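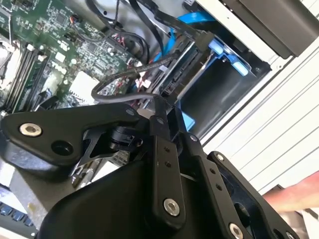

Ticket 3057
Queue: Teleoperation and Demonstration Support
Site: Cikitz refurbishment workshop, bench 2
Raised by: Gleice Moura, demonstration operator
Assigned to: Anderson Rezende
Priority: Normal
Status: Closed

Summary
Wrist of the follower arm drifts while the operator holds the leader handle still. Fault appears during the desktop tower task, when the gripper is over the motherboard and close to the drive bay.

Reported by operator, 9:40 am
The task is the removal of the SATA cables from the hard drive, demonstrated by remote control with the tower lying open on the bench. On approach the follower matches the leader handle correctly. Once the gripper is lowered towards the drive connectors and held there, the wrist continues to rotate slowly in one direction. The operator must correct by hand, and the correction is recorded as part of the demonstration. Demonstrations 1 to 16 of the current batch are affected. Recording has been stopped.

Response, A. Rezende, 10:05 am
Thank you for the report. Please confirm the following before any parts are changed:
Was the leader handle zeroed after the last power cycle?
Does the drift occur with the arm raised clear of the tower?
Is the gripper touching any cable at the time? The black cable that loops across the centre of the board is of particular interest.

Operator reply, 10:30 am
The handle was zeroed at start of shift. With the arm raised clear there is no drift over a two-minute hold. Contact with the looped cable cannot be ruled out, as the finger links hide that part of the board from the operator's position.

Log entry, 11:15 am
Remote session held with G. Moura at the bench. The tower was unplugged and the emergency stop was within reach throughout.

Test A: arm raised, handle held. No drift.
Test B: arm lowered over the motherboard, looped cable tucked aside. Drift present, slower than reported.
Test C: as Test B, with the wrist tilted less steeply. No drift.

The cable is therefore not the main cause. The fault follows the wrist angle.

Log entry, 1:20 pm
Settings file compared with the bench 1 copy. The payload value for bench 2 was entered as 1000 g. The gripper fitted to this arm is listed in the equipment register at 665 g. The controller has been compensating for weight that is not there, and the error grows as the wrist tilts. Vanderleia Vasconcelos confirmed that the value was carried over when the gripper was exchanged in October, and that the exchange checklist has no line for it.

Action taken
Payload corrected to 665 g. Arm restarted and leader handle zeroed again. Tests A, B and C repeated with no drift. Two trial demonstrations were then recorded, and the replays were accepted by the reviewer, Genivaldo Fagundes.

Affected data
Demonstrations 1 to 16 are to be marked "operator correction present" and left out of the training set. They are not to be deleted -- the software group has asked to keep them for comparison.

Operator query, 2:10 pm
May the tower be turned on the bench so that the wrist need not tilt so far? It would also give a better view of the drive connectors.

Response, A. Rezende, 2:25 pm
Not during this batch. Tower position is fixed in the task sheet and must match bench 1. The request has been passed to Nayara Falcão for the next revision of the sheet. Operators are reminded to keep hands and forearms clear of the gripper while the follower is enabled, and to pause the arm before moving any cable by hand.

Follow-up
Payload line to be added to the gripper exchange checklist. Owner: V. Vasconcelos.
Bench 3 settings file to be checked against the register. Owner: A. Rezende.

Closed 4:00 pm with the agreement of the operator. Reopen under the same ticket number if drift returns.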